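Elaine Cavalcanti starts talking about grip force before her coat is off. She leads the software side of Fontes, a planning and control project at Bresance, and for the last few months her favorite subject has been eggs.

"I love them," she says. "They're cheap, they're all a bit different, and they tell you right away when your controller is bad!"

The old controller closed the fingers to a set width, and that was that. The new one closes slowly, watches the motor current, and stops when the push back from the shell levels off. It runs 80 times a second, which Elaine calls "plenty, if you don't waste any of it." 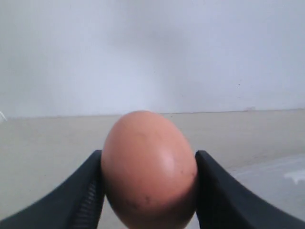 Gonçalo Lobo would have gone faster. By his account the loop rate is the first thing to raise, and most of the trouble people blame on force control is plain delay. Elaine has heard this before and grins. "He's half right. We cut the delay first, and then we didn't need the speed."

Picking from a box is the part she gets most excited about. Eggs lie at any angle and hide one another, so the planner scores every possible grasp by how much room the fingers will have on the way down (the way back up matters too, she adds, and they forgot that for weeks). It checks around 1,000 candidate paths before it settles on one. Early versions kept choosing the prettiest grasp on the egg with the worst neighbors.

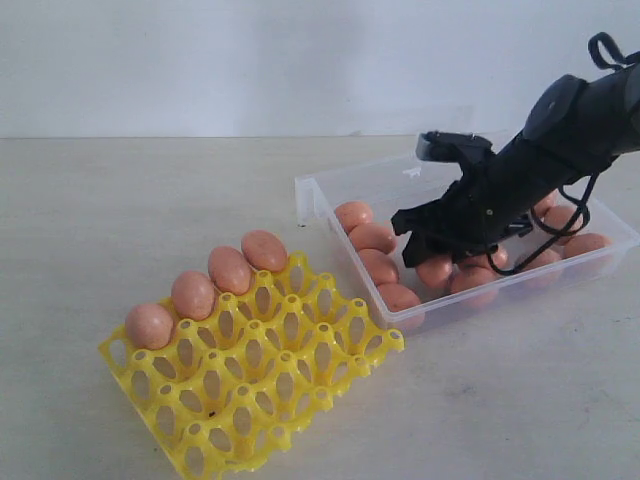
Black arm over the clear box, with the yellow tray alongside.

Then there's the tray. The wrist camera gives a close view of it, often only a part, and the software has to work out the whole grid from whatever cups it can find. Elaine's team fits a model of the tray to those few cups and updates it on each new view. "It's such a nice little problem," she says. "You see a corner and you have to believe in the rest."

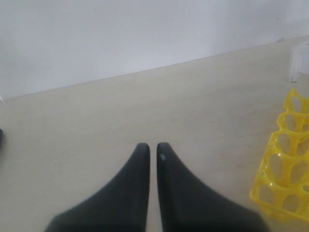

Does the system need a new model for every kind of tray?

It needs the spacing between cups and the depth of one cup, and both go into a short text file. The fitting code stays the same.

Those files live in Grusteo, the team's own replay tool, which lines up camera views, joint angles and planner choices on one timeline. Elaine opens it on her laptop and scrubs back and forth, talking the whole time. You can stop at any moment, change a cost in the planner and see which path it would have picked instead. She wrote the first version over 12 days in July and says she has never had so much fun with a slider.
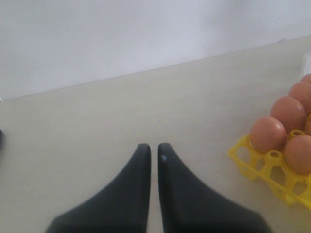
Wrist camera view, five brown eggs in the tray.

What she wants next is for the planner to admit doubt. At the moment it picks a cup and goes. She would like it to hold 2 guesses about where the tray is, and take another look when they disagree. "A second look costs so little," she says, already typing. "I've got a branch for it. It doesn't compile yet, but come and see."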